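Canan Sönmez bought her first bolt of cloth in Windell in September, three months before she had a shop to put it in. She now stocks almost 1,000 fabrics, most of them plain cottons for home sewing.
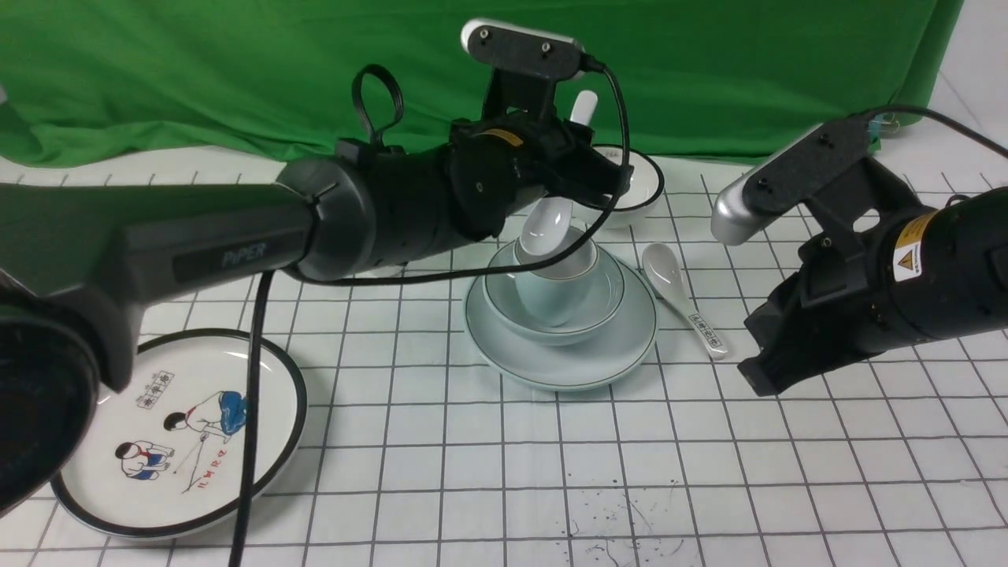 Green cloth hung behind a table covered in a grid-printed sheet.

Sales of plain cloth have held up better than prints, she says. Her supplier, Ferhat Altıntaş, ships twice a month from Bozkurt. Curtain orders take up the back room until spring.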